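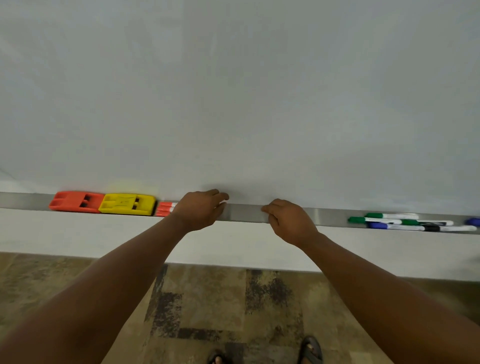
Home Projects Gallery Workshop Notes Contact

We use cookies to remember your settings. Accept / Manage

Resetting the Whiteboard Cell at Skirgate

12 June 2021, posted by the Skirgate workshop

If you've followed the Skandine pages you know the cell already: one arm on a rolling base, one whiteboard, one long metal tray, and a job list that comes down to picking up markers and erasers and putting them back where they belong. I look after it. Most of what I do has very little to do with the arm itself (it's a good arm, it mostly wants dusting and a fresh set of finger pads) and a lot to do with the tray!

The counter read 257 cycles this morning, so it was time for the full reset before the Greenwood people come over. Gallery below, with my notes as I went.

Board and tray

I clean the board first and leave it blank. Any leftover scribble and the Clunar vision software starts finding markers that aren't there, and then I get to spend my lunch hour reading logs.

After that come the markers. I do these by hand, no tools, nudging them along the ledge one at a time. I like a bit of a mix, caps in different colors and a few lying at odd angles, plus an eraser, so the arm doesn't get used to one tidy row.

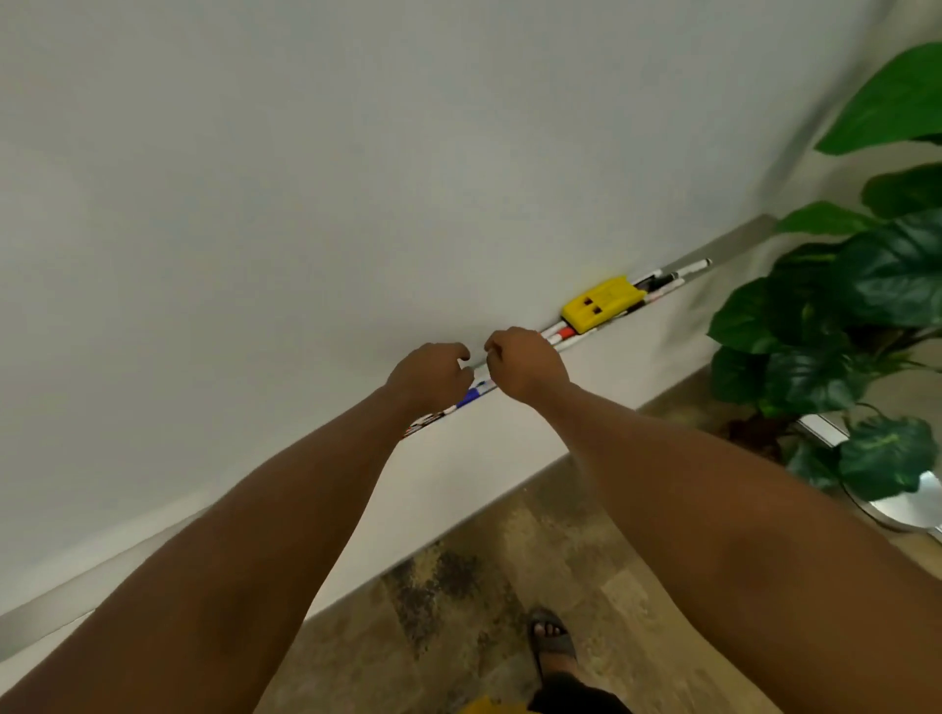
I used to measure every gap with a ruler, which took forever and made no difference that I could find. Now I just go by eye and let the software sort it out. The one thing I'm still fussy about is leaving some space between neighbors in at least part of the tray. If everything is packed tight the fingers have nowhere to go down.

Both hands on the ledge

Last thing on the wall side: I take hold of the front lip with both hands and feel for play. All the stored heights are taken from that lip, so if it has dropped even a little, the arm comes in low and bumps it. I do this with the markers and erasers still in place.

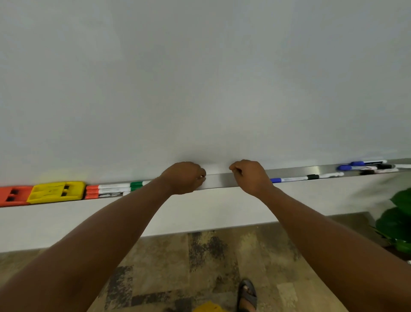 Restarting the arm

Home it, wait for the light, then run 8 slow picks with my hand near the stop button. If those go well I run 8 more at working speed and walk away (well, I walk as far as the kettle). The finger pads are rated by our own log for 3,000 cycles, so this set should see us through to September.

Next gallery will be the cable run on the base, once I've made it fit to be seen.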